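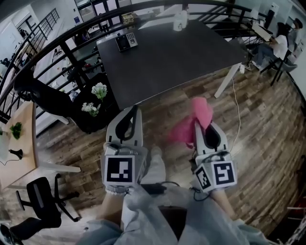

**Fernis comparison** is the usual name for a trial of handheld grippers and a mounted robot arm, carried out by the engineering office Jaretti under the direction of Carla Hattar. The trial began in March 2021 and its report is dated 2021-12-02. It takes its name from Fernis, the controller which was used for all the arm tests.

## Background

Before the trial, Jaretti recorded most of its handling tasks by teleoperation: an operator moved the arm with a joystick and the controller stored the path. This method gave clean data but it was slow, and operators became tired after a short time. Hattar proposed to compare it with a pair of handheld grippers, one for each hand, so that a person could do the task directly while the position of the fingers was recorded.

## Equipment

The handheld grippers are white and have curved fingers with a black edge. Each one carries a cube near its base, and on the cube there are square black-and-white markers. A camera which sees such a marker can calculate where the gripper is and how it is turned. A marker on an angled side face helps when the top face is turned away from the camera.

The arm used for comparison was fitted with a parallel gripper from Czerwiński. Its fingers are straight and open to 55 mm. Video from both methods was aligned with the Gidance software, which also marked every recording where the position was lost.

## Method

The tasks were chosen from ordinary office and household work: to lift a cloth, to fold it once, to move a cup, and to press a key on a small keypad. Each task was repeated 200 times with the handheld pair. With the arm, the number was not the same for every task, and the report gives 731 recordings in total for this part.

Before each group of recordings the operator held both grippers still in front of the body, with the markers towards the camera. This pose served as the zero point.

## Results

The handheld pair was faster in all tasks. The difference was largest with the cloth — a soft object is difficult to hold with straight fingers, and the arm often closed beside the edge of the material. For the keypad the arm was more exact, and its results changed less from one attempt to the next.

The main weakness of the handheld method was the loss of markers. When the operator crossed the hands, one cube could hide the other, and Gidance then filled the gap by estimation. Recordings with a long gap were removed by hand.

## Criticism and later use

The report was criticised inside the company for comparing two things at the same time, the shape of the fingers and the way of control. Hattar accepted this point in a later note and suggested that the curved fingers should also be mounted on the arm. The adapter for this purpose was drawn but, according to the same note, it was not yet made.

Jaretti kept the handheld pair for tasks with cloth and other soft objects. Work with buttons and switches stayed on the arm.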